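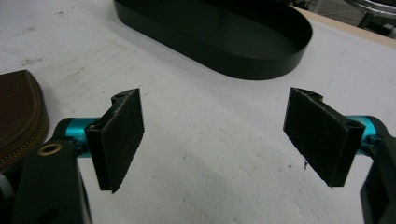
Unit 4: Hand-held gripper, collecting demonstrations

Course handout, Robot Projects II. Instructor: Remo Grasso

Read this before your first lab session in March. Bring a printed copy, as the lab computers are often all taken.

Where this fits in the course

In Unit 3 you moved the arm by typing in joint angles. In this unit you do the task with your own hand, holding the gripper, and the wrist camera records it. The recordings go to the Trilska server and become training data for Unit 5. Each team hands in 48 usable recordings. Teams that have fewer by the deadline can still pass, but they will train on a smaller set and should say so in the report.

Terms

Pad – the flat black piece at the tip of each finger. The textured face is the one that touches the object.
Joint – the teal barrel behind the pad.
Jaw opening – the distance between the two pad faces. Start every recording with the jaws wide open and both pads in view of the camera.
Episode – one recording, from the start press to the stop press.

Before you record

1. Look at both pad faces. The covering wears at the edges and will start to fray. Light scratches and dust are fine. If a corner has lifted, swap the pad and write it in the Larulico log.
2. Trim stray fibers with the small scissors. Do not pull them.
3. Check that neither joint turns freely by hand. Tighten with the 2 mm key only.
4. Put the tray on the white surface within easy reach, past the open jaws. It does not have to sit in the same spot every time, and small changes between episodes are useful.
5. Set the exposure once and leave it. The white surface will fool the automatic setting.

Recording

Move at about half your normal speed. Close the jaws fully on the object before you lift, and keep the tray in view until you let go. If you drop something, stop the episode and mark it as failed – do not delete it. We use failed episodes in Unit 6.

Episodes longer than 2,000 frames are rejected on upload. Last year's class collected 4,000 episodes across all teams, and most of the rejected ones were simply left running.

File names

Use team name, task, episode number, with underscores. Teams Teltden and Munteanu share a bench this term, so check which folder is open before you start.

To hand in

The episodes, your pad log, and one page on what you changed between sessions. Lab hours end at 6 p.m.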